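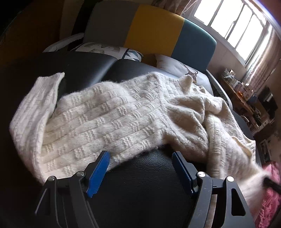

Fault note: yarn snags and late release on knitwear picks

The garment handling group at Andbridge has closed its review of the snag faults logged on the hand-held gripper tools. The fault was first reported by operators working with loosely knitted items. It caused damage to three sweaters and one minor hand injury. Both tool versions in service are affected, and owners of either should read the interim rules at the end of this item before the next session.

What was reported

The task in question is the sweater fold: pick at a sleeve or hem, lift, carry across, lay down, release. On a smooth cotton shirt the release is clean. On knitwear, operators reported that one jaw stayed attached to the garment after the command to open. The encoder showed full opening. The garment moved with the jaw anyway.

In the three damage cases the operator pulled the tool back at normal speed and drew a loop of yarn out of the knit. The longest pulled loop ran most of the way across a sleeve. In the injury case the operator reached in to free the yarn while the tool was still powered. The jaws closed on a fingertip. The skin was bruised but not broken, and the operator returned to work the same day.

Out of 127 knitwear picks in the review set, 4 ended in a snag. No snag was found in the woven garment picks for the same period.

Cause

Jummai Danladi took both tools apart and found two separate faults that add up.

The first is wear at the lower end of the grip pads. The pads are blue, ribbed, and molded in one piece. The ribs run out to the end of the pad, and repeated contact with hard surfaces chips the last of them. The chipped end then has small barbs that point back along the direction of withdrawal. Fine fibers slide over a fresh pad and catch on a chipped one. Textured knits with raised blocks and ribbed bands are the worst case, as the yarn stands up from the fabric and can pass under a barb.

The second is side play at the outer linkage pivots. With play in the pivot, the jaw can twist under load, so that the pad meets the fabric on its edge. The ribs then press into the knit at an angle and the yarn is pushed toward the gap between pad and jaw. A worn pad on a tight pivot snagged once in bench tests. A worn pad on a loose pivot snagged repeatedly. A new pad on a loose pivot did not snag, but it left visible dents in soft knit.

The control software was ruled out. Lorenz Koller replayed the logs for all four events and found the open command sent and completed each time. The weakness on the software side is that the tool has no way to tell an open jaw from a free jaw. The log for a snag looks the same as the log for a good release, so none of the four events raised an alarm.

The injury

The pinch is being treated as a separate safety matter. The operator's other hand was still on the trigger, and a small movement was enough to start the close. Grip force was at the default setting, which was chosen for heavy fabrics and is higher than knitwear needs.

The tool does have a power switch, but it sits on the back of the handle and is hard to reach when a garment is hanging from the jaws. Pronell, which supplies the handles, has agreed to move the switch to the thumb side. The revised handle is due in November. Until then the existing handles stay in use under the rules below.

Changes to the hardware

Replacement pads have a plain, rounded end with the last ribs removed. Wouters has delivered the first batch, and the tools at Noltby have already been converted. Grip on thin fabric is slightly lower at the pad end – operators should take a deeper pick on hems to make up for it. The pivot pins are unchanged, but each tool now gets a play check at the outer joints with the jaws fully open. Any side movement that can be felt by hand means the tool comes out of service.

Interim rules

Check both pads before each session. Run a scrap of loose knit over the pad ends in the direction of withdrawal. If it catches, change the pad.

Set grip force to the low setting for all knitwear.

After release, hold the tool still for two seconds, then back off slowly. If the fabric follows, stop.

To clear a snag, lay the tool down, switch off, and confirm that the jaws are dead. Ease the yarn off toward the pad end. Do not cut it until the position has been written down.

Log every snag as a fault, including those that leave no mark on the garment. Enter the tool number, the pad age and the part of the garment that was held.

Questions on pads and pivots go to Jummai Danladi. Logs should be sent to Lorenz Koller on the day of the event, with the raw encoder file attached.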